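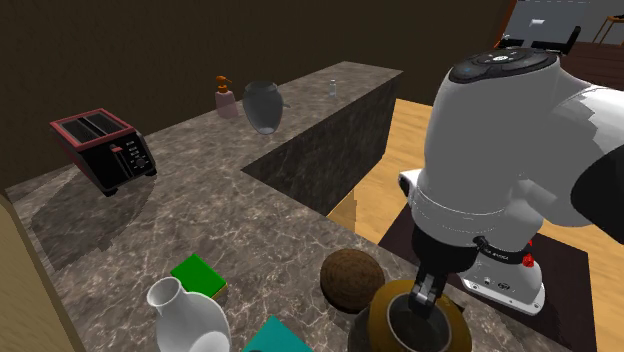

Katalin Mészáros

Readers of these pages will know that I have used the same telephone for several years and that I am slow to replace things which still work. The telephone in question is a Vass handset, bought in November with a two-year contract that has long since expired. This entry concerns the change to its home screen software, which was delivered to most owners this spring and reached my own device rather later than the published timetable suggested.

The previous launcher, Grurnness, was supplied with every Vass telephone from the first model onwards. It was not greatly admired. The icons were large and unevenly spaced, the application drawer could be sorted only by name, and the search bar could not be removed from the first page. It was nevertheless light on memory, and owners had learned where everything was. Its replacement is called Eldale, and it has been written afresh.

Installation took 12 minutes over my home connection and required one restart. My folders were carried across in the correct order. My widgets were not, and the calendar had to be placed again by hand and signed in to its account. I would advise anyone who depends upon a particular arrangement to make a note of it before accepting the update.

The most evident change is in the settings menu. Grurnness offered 65 separate entries, several of which led to the same page. Eldale gathers them under 7 headings, and the search field at the top now finds a setting by its old name as well as its new one. I looked for "ringer" and was taken directly to the page now entitled "Sounds and calls". The notification shade has been divided in two, with messages on the left and controls on the right. I have not grown accustomed to this, and the division cannot at present be switched off.

Battery life merits a short remark. For the first two days the telephone required charging by late afternoon. It has since returned to its former habits, and I can report neither an improvement nor a loss. Zsolt Balogh, who owns the larger model, has had the same experience, although his device also lost its fingerprint records and had to be set up again.

There remains the matter of the gesture controls. A swipe from the lower corner formerly opened the camera. It now opens an assistant, which I do not use. The camera may be restored to that position under "Movement and touch", on the second page, below the entry for screen rotation. Lăcrămioara Voicu wrote to point this out after my previous entry, and I am obliged to her.

A discussion on the Tasness owners' board, now nearly 1000 replies in length, asks that the old launcher be offered as a download. The manufacturer has made no statement on the subject. I should not object to such an arrangement, but I do not intend to go back. The new keyboard alone, with its full row of accented letters, has saved me a good deal of correction in my correspondence.

A further entry will deal with the tablet version once it has been released here.

Contact | © Katalin Mészáros | Back to top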